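Zipper task, bimanual: 72 demos and the policy still grabs fabric instead of the pull

Tags: teleop, imitation learning, data collection, bags
Posted Apr 24, 2026 by tomitz_bench

Sorry in advance, typing this between sessions. Two arm setup, leader-follower teleop, small enclosed cell. Task is simple on paper: left gripper steadies a backpack, right one finds the zipper pull and opens the front pocket. Then let go, both arms home.

Got 72 demos recorded. Trained on all of them, default settings, overhead view plus wrist views. Left arm is fine. Right arm goes to the bag every time, closes on a fold of cloth next to the pull, drags the whole bag sideways. Sometimes it gets the pull. Not often enough to show anyone.

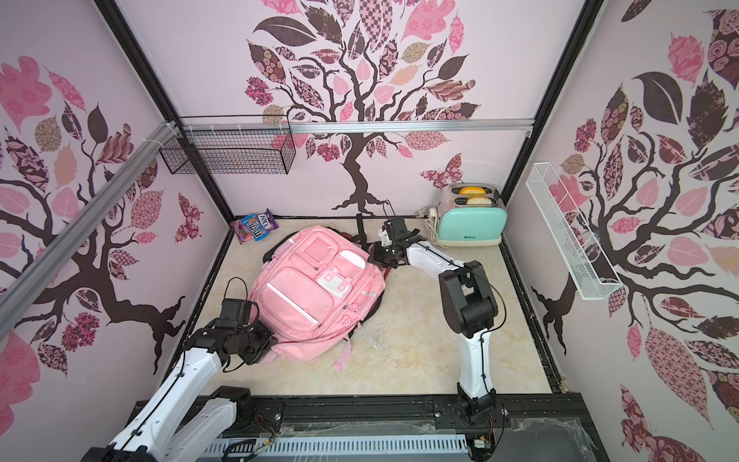

Same pink bag for every demo so far. I move it between episodes but probably not as much as I should, it mostly ends up lying on its back with the pockets facing up. Operators are me and one other person, and we do it differently. I go in slow and pinch from the side, she comes down from above and is twice as fast. Didn't think that mattered when we started.

Things I tried already:
more training steps (no change)
throwing out the failed demos (tiny bit better maybe)
cropping the overhead view tighter (worse??)

What I want to know is wether to just keep recording the same thing, or stop and change how we record. Also is the wrist view any use here. When the arm gets in close it's pink cloth across the middle and right, and wall pattern and gripper on the left.
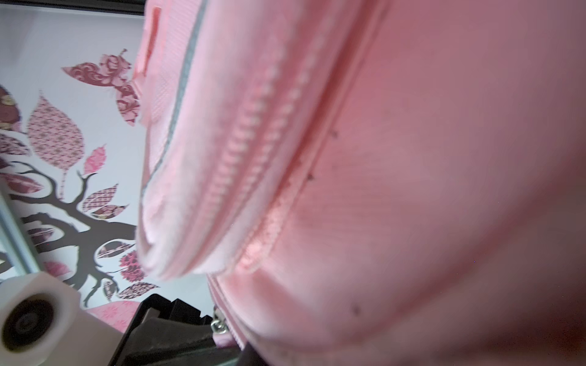

Leaning towards keeping it because the overhead view is hopeless for small stuff like a pull tab. But if it's only feeding noise in I'd drop it and save the disk space. Budget is 5 more recording sessions before I have to give the cell back to the Gisasier people, so can't just brute force it.

3 answers, sorted by votes

Jocelyn Gill

Keep the wrist view. Please. For a zipper it's the only one that has the detail you need in the last bit of the approach. If you drop it you're asking the policy to guess.

Your problem is the two styles. Side pinch and top pinch are two different answers to the same picture, and depending on what you're training, it can blend them and land in the middle. Middle is cloth. We had exactly this with drawstring bags on the Dixit project, 2 operators, two habits, and the gripper closed on nothing useful for weeks. Picked one style, wrote it on a card, re-recorded. Much better.

What I'd do with 5 sessions:

Session one, agree the grasp. Side pinch sounds right to me but whichever one you can both do without thinking. Practice with recording off.

Sessions two to four, new demos, same grasp every time. Move the bag for real. Turn it, slide it, leave the pull flopped over to the other side on some of them. Pause a beat right before closing on the pull, same place each time. A short pause though, if you sit there for ages the policy learns to sit there too.

Last session, recoveries. Start with the right gripper already a little off the pull, back up, get it. Do not record the miss itself, start recording after. This is the part people skip and it did more for us than everything else on the list.

Also split your existing 72 by operator and train on each half seperately before you record anything. Costs you a night. If either one beats the mix you have your answer.

drondell_fan

just get more data. 72 is nothing for cloth. we did way more then that for folding a towel

also try a different color bag

mk_actuator

Agree with Jocelyn on the split, disagree a bit on the re-record. Check your timing first. If the wrist stream lags the joint readings even slightly you get this same symptom, gripper closes beside the target. Tap the gripper on the floor panel, log everything, see if the contact shows up at the same moment in all streams. Ten minute job. Ours was off by 4 frames and I'd blamed the operators for a month.

On cropping: the tighter overhead crop probably cut off part of an arm on the wide approaches. Would explain worse. Go back to the full view and leave it.

Other thing, look at what resolution the wrist view gets squeezed to before it hits the network. Not what you record at, what it trains on. A zipper pull can end up as a couple of pixels and then no amount of demos will help. Open one of the resized frames and see if you can find the pull yourself. If you can't, neither can it.

And don't change bags yet. Get one working, then add a second.

Comments on this page

tomitz_bench: ok ran the split overnight. Hers alone is clearly better than the mix, mine alone is about the same as before, bit embarassing. Going with top pinch. Timing check is next, havent done the tap thing yet.

Jocelyn Gill: Ha, fine, top pinch then. Still do the recoveries.

tomitz_bench: will do. Resized wrist frames are tiny btw, could barely find the pull. Bumping that up first.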